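**Tissue liner under citrus on the break room counter: keep or drop?**

**bronham_facilities** wrote:

We restock the second floor counter at Bronham every other morning. Oranges go in the round white bowl, on a sheet of white tissue. I want to settle whether the tissue stays on the supply order. We bought a pack of 300 sheets in April and have 76 left.
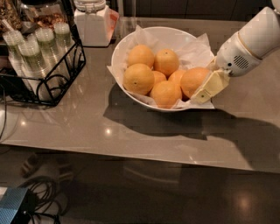
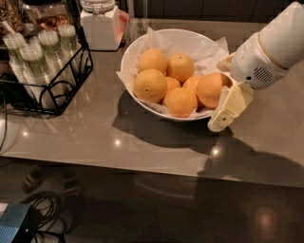
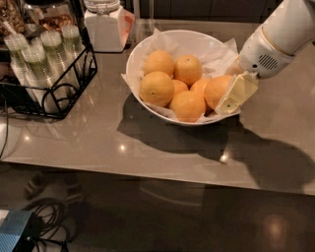 *Oranges in the lined bowl, second floor counter.*

Counter is the glossy gray one. Bowl is ceramic, no drain holes. Room is kept under 76 F.

---

**pith_and_peel** wrote:

Drop it. Tissue holds moisture against the bottom layer, and in a bowl with no holes it has nowhere to go. If one orange leaks, the paper wicks it to the rest. Bare ceramic can be wiped down in ten seconds.

---

**zoubi_user_541** wrote:

Disagree. One dry sheet absorbs condensation when the fruit comes out of the cooler at 41 F and sits in a warm room. Without it you get a film of water at the bottom of the bowl. It also stops the fruit from rolling on the glaze. The requirement is that you change it at every restock.

---

**pith_and_peel** wrote:

Then let the fruit come up to room temperature in the case before it goes in the bowl. You are using paper to fix a handling problem.

---

**bronham_facilities** wrote:

Ours comes from the cooler. The case does not fit anywhere else.

---

**cidby_pantry** wrote:

Two separate points.

1. Liner. We ran both ways at the Cidby office for 60 days and logged soft fruit. No difference I would put in a report. Pile height mattered more. One layer and a bit, as in your bowl, is fine. Past two layers the bottom ones bruise.
2. Cups. In the first and third pictures the clear plastic cups are in a black wire basket near the fruit. I would move the basket farther off. People reach across the bowl to get a cup.

---

**zoubi_user_541** wrote:

The basket is on the left. Anyone standing in front of the counter gets to it without crossing the bowl. I would be more concerned with the clear containers behind it in the first picture. Those need dates on them.

---

**bronham_facilities** wrote:

Dates are on the bottom of each container. Yes, I know, they should be on the front.

The basket stays where it is for now. The Cernalberg site has the same layout and no complaints logged.

---

**pith_and_peel** wrote:

Also trim the paper. It is sticking up past the rim in all three. It catches on sleeves and gets pulled out with the fruit. Fold the corners under or buy a smaller sheet.

---

**cidby_pantry** wrote:

Agreed on trimming. Zoubi sells a precut round, but the last ones I got were stiff and would not lie flat in a deep bowl.

---

**bronham_facilities** wrote:

Plan: use up the 76 sheets with the corners folded under, changed at each restock, then run bare ceramic for 60 days and log soft fruit the way Cidby did. Will post the numbers.

---

**zoubi_user_541** wrote:

Log the room humidity too or the comparison is useless.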